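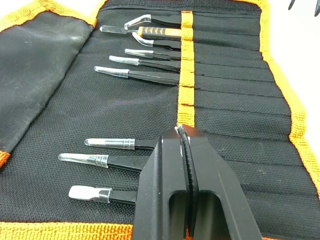

Tweezers in their roll at the Sadevmont repair shop, tips capped.

The robot arm came to the Sadevmont bench in May, and the technician who has worked there longest did not want it. "I thought I'd be handing tools to a machine all day," she says.

Her job now is mostly inspection. The arm, running software from Granura, sorts and puts away hand tools and moves small parts between trays. The four people on the bench still do the soldering. Last month the shop finished 2,000 boards, and she says her wrists hurt less than they used to.

Some habits had to change. Tools used to go back wherever there was room. "You can't do that anymore – every pair has a pocket, and the caps go on first," she says. "I forgot the caps for weeks."

She has complaints. The arm is slow with anything thin, and when it stops, someone has to walk over and clear it. Management promised no one would lose hours, and so far no one has. "I'd like that in writing," she says.

The Flanagan site gets the same setup next. She has been asked to train the crew there and has not given an answer.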